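Section 4: Registering a Change of Use Application

Flenotar Planning Portal, Applicant's Guide

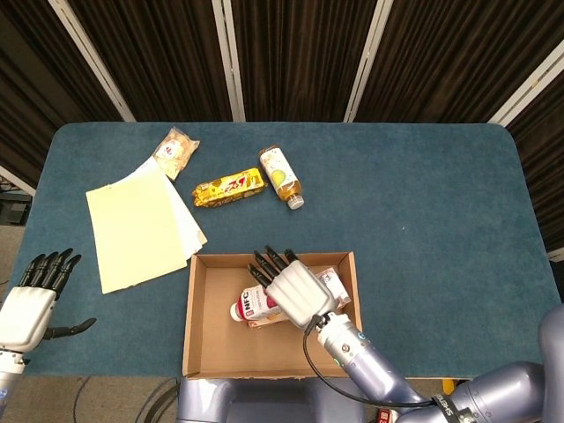 Do I need planning permission before I turn an empty office building into flats?
In most cases you must have either full permission or a written notice of prior approval before any building work begins, and the portal will help you to find out which of the two applies to your site.

4.1 Before you begin

This section explains how to register an application to change the use of an existing commercial building. It applies to offices, shops and warehouses within the Zutilley district. Applications for new buildings are dealt with in Section 3. Listed buildings require a separate consent, and the form for that consent cannot be completed through the portal.

You will need the following before you sign in:

A location plan with the site edged in red
Existing and proposed floor plans for every storey
The name and address of each owner and leaseholder
A means of paying the application fee

Note: Plans must carry a scale bar. A plan marked "do not scale" will be returned and the application will not be treated as valid until a replacement has been received.

4.2 Creating the application

1. Sign in to the portal and select New Application from the main menu.

2. Enter the postcode of the building. If more than one address is shown, choose the entry for the whole building and not for a single unit within it.

3. Under Existing Use, select the last lawful use. Where the building has stood empty, enter the use that applied before it was vacated and give the date on which it ceased.

4. Under Proposed Use, select the new use. For a mixed scheme, such as a shop at street level with flats over it, select Mixed and complete one line for each use.

5. Enter the floor area for each use in square metres. Measure to the inside face of the external walls.

6. Select Save and Continue. The portal will issue a draft reference beginning with the letters FL.

Caution: A draft is kept for 28 days from the date it was last saved. After that it is deleted together with any plans attached to it, and it cannot be restored.

4.3 Adding storeys or altering the outside

Complete this part only if the scheme changes the outside of the building. Replacement windows, roof extensions, plant enclosures and new entrances are all external changes.

1. Select External Works and tick each item that applies.

2. Attach elevations of every side affected. Existing and proposed elevations should be drawn at the same scale and placed on the same sheet where space allows.

3. If the height of the building will increase, attach a section drawing that shows the neighbouring buildings on both sides.

4. State the facing materials. General terms such as "to match existing" are accepted for repairs but not for a new storey.

Note: Daylight reports are required where a new storey would stand within nine metres of a window in another property. The report must be prepared by a qualified surveyor — the portal does not provide a template.

4.4 Serving notice on owners

Every owner of the site must be told of the application, as must any leaseholder with seven or more years left to run.

1. Select Ownership and choose the certificate that describes your position.

2. Download the notice and send a copy to each person named.

3. Return to the portal and enter the date on which each notice was sent.

Caution: It is an offence to sign an ownership certificate that you know to be false. If an owner cannot be traced, contact the Registration Desk before going any further.

4.5 Payment and submission

1. Select Review. Items marked in amber are incomplete and must be corrected.

2. Pay the fee. Agents who hold a Ganidar account may charge the fee to that account by entering the account number and the client's reference.

3. Select Submit. An acknowledgement will be sent to the e-mail address of the applicant and, where one has been named, the agent.

Plans cannot be exchanged once the application has been submitted. Amended drawings should be sent to the case officer, quoting the full reference and the number of the drawing to be replaced.

4.6 Help with this section

Questions on validation should be addressed to Jocelyn Doucette, Registration Desk. Questions on fees and agents' accounts should be addressed to Ileana Hodoroagă, Accounts.

This section was last revised on Monday, March 30, 2020 and replaces the version issued in December.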